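4.2 Sorting and fastening tasks

The second group of chores came from the parts bench at Hamstead, where staff sort small fasteners into bins and start nuts onto bolts by hand before a powered driver finishes the job. We did not use the shop's own hardware. Metal parts of that size are hard to tell apart under the bench lighting, and we wanted to separate grasping errors from recognition errors. Each trial began with the parts spread on a mat and ended when the operator called a stop or the time limit of 70 seconds ran out.

We ran 50 trials of sorting and 26 trials of threading. A sort counted as complete only if every part reached its bin without help. In threading, the nut had to hold when the bolt was turned upside down. Weronika Kwiatkowski scored all trials from video, and disputed cases were scored again on Saturday by a second rater from Nistton.

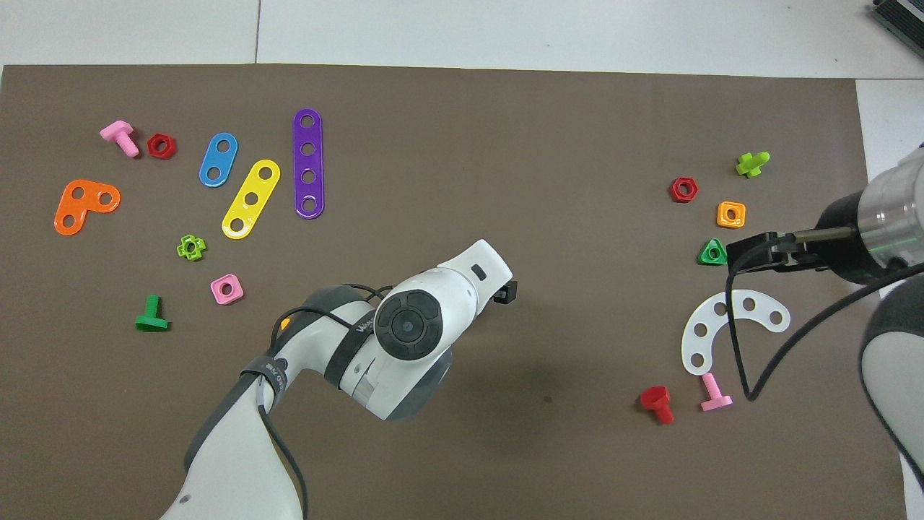
Figure 2. Sorting and fastening workspace with two arms and toy construction parts.

Threading remains the harder chore for both controllers. A person picks up a nut and corrects its tilt with the fingertips without looking, and neither Filtach nor the Zakaria baseline has a motion that does the same. The starting pose of the bolt also matters. Bolts were left both standing on their heads and lying on their sides, as with the two pink ones in Figure 2, and a bolt on its side has to be turned upright or held by the second arm before a nut can be started. Nut shape adds a further choice, as a gripper with two narrow fingers has flat faces to close on with a square nut but meets a corner on one side of a triangular one. We therefore report threading results by bolt pose and nut shape in the next section, and do not pool them with sorting.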